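Grindari Two-Finger Pick Cell – Buyer's Page

Category: Benchtop pick and place
Sold by: Kumus
Configurations: Bench, Bench Plus
Lead time: ask, and get the answer in writing
Page last revised: April

We carry the Grindari cell and we make money when you buy one. Keep that in mind as you read, though you will find this page less cheerful than the maker's brochure. Kumus has been taking back returned cells for long enough to know why they come back, and the reasons are nearly always visible before the order is placed.

What is in the box

One arm, one two-finger parallel gripper with a standard pair of fingers, one controller, one teach pendant, one cable set, a mounting plate and a paper quick-start guide. The Bench Plus adds an overhead camera and its bracket, a second pair of fingers with soft pads, and a longer cable set.

What is not in the box

A table. Guarding. Air, if you later switch to suction. A risk assessment. Somebody who knows what to do when the arm stops halfway and shows a code. Budget for all of these before you look at the price of the arm, which is the part of the bill that gets argued over most and matters least by the second year.

The brochure calls the cell "ready for mixed goods." We asked what mixed goods meant and were sent a list that included cartons, pouches, bottles and fruit. Cartons, fine. Bottles, fine if they stand up. Pouches depend on how full they are. Fruit is where we would slow down.

The trouble with fruit is that a demonstration can be set up so it can hardly fail. One piece, good light, a plain background, plenty of room for the fingers. Your own line will have bruised pieces, pieces touching each other, and pieces pressed against the side of the container. A gripper that does well on the first kind of job tells you something, but it doesn't tell you what you are buying for.

Containers matter as much as contents. Every wall is something for the fingers to hit on the way down. A basket with a thick rim and walls that slope in toward the bottom gives you less room at the floor than at the opening, and if the item lies near one of the long sides, one finger has to fit into whatever gap is left. Measure that gap. Then measure the finger, including the pad. We have had customers skip both and order custom fingers a month later.

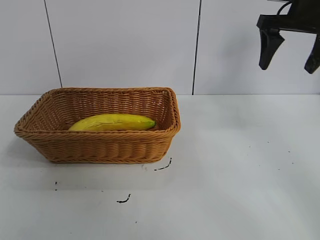

Gion Nägeli

A single banana in a wicker basket, on a white table against a white wall, is about as friendly a job as you can give a vision system. Yellow stands out against tan, and there is only one thing to pick. I would want to see it work, of course. I would also want to see it with the basket full before I signed anything, and again with the basket turned a little from where it was taught.

Look too at how the fruit lies. The lower part of it is hidden behind the front wall from that side, and a camera mounted low will have the same trouble. This is my main argument for paying for the Bench Plus if you are picking out of anything with sides. The overhead bracket is the one extra on the price list I don't try to talk people out of.

The fingers on the standard set are hard. On firm goods that is an advantage. On anything with a peel you care about, ask for the soft pads and ask what a replacement pair costs, then ask how often other buyers replace them. Grindari publishes the first number and not the second.

Figures we will stand behind

Reach on the bench mount, as we measured it: 42 inches. The brochure has a slightly larger number, taken with the wrist straight out, a position in which you can't pick anything up.

Picks per hour: we ran our own test at Kumus with one item type, one container and one drop point, and got 184. The brochure says 300. I don't think 300 is a lie. I think it is what you get when the pick and drop points are close together and the camera isn't asked to look again after each move. Plan on ours, and if you do better, good.

Setup time: about 11 working days from crate to unattended running for a buyer who has never owned a robot. The brochure says "same day," and it is true that the arm will move on the first day.

What it costs besides the arm

People send us budgets with two lines on them, robot and shipping. Please send us one with these lines as well.

Table or stand. It has to be stiff. A light folding table will shake when the arm stops, and the camera will blame the item.

Lighting. Window light changes through the day and your results will change with it. A cell that is tuned at 10 in the morning should be checked again at 4 before anyone signs off on it.

Fingers. Assume one custom pair. If you don't need it, you have a little money left over.

Cable care. The cable near the wrist bends every time the arm does. Ask where it is clipped, how much slack it has at full reach and whether you can change it yourself. On the Bench it is a short job with a hex key. On some competing arms it means a service visit.

Training. Two people, never one. The trained person will be on vacation when it stops.

Support after the first year. Read what happens to software updates if you let the plan lapse. With Grindari the cell keeps running on the version it has, and I consider that fair. Get it confirmed on your quote anyway.

Compared with the others we stock

Hellby makes a simpler cell with no vision at all. If your items arrive in the same place every time, buy the Hellby and spend the difference on a good fixture. We sell fewer of them than we ought to, mostly on account of the camera looking impressive in a meeting.

Kuipers makes a suction tool that fits the Grindari wrist. It beats fingers on flat cartons and sealed trays, and it loses on anything curved, ridged or open-weave. Don't try to lift a wicker basket with it. If you plan to move the container as well as the contents, tell us at the start – that is a different payload question and usually a different arm.

Before you ask for a quote

Send us your actual items, in your actual container. Include the bad ones. Tell us how many an hour you need in your worst hour, how many you do by hand now, and what happens when one gets dropped. If a dropped item means a wipe and a shrug, you can live with a success rate that would shut down somebody else's line.

Nisreen Geagea runs our test bench and will answer with a written result, failures included. She does not do edited video. If you want to stand there and watch, that can be arranged, and you are welcome to move things around between picks. Any supplier who won't let you touch the container during a demonstration should be asked why.

Returns

Unused cells can be returned within the period stated on your order, less a restocking fee. Used cells are assessed. Custom fingers can't be returned at all, by us or by anyone else I know of.

Leasing is available on both configurations. Work out the total over the full term before choosing it. On the Bench it comes out well above the purchase price, and the only buyers I would point toward it are those with a job that may be gone by next season.

Quote requests go through the form at the foot of the equipment list. Ask for "Grindari Bench" or "Grindari Bench Plus" by name, and say whether you already own a controller.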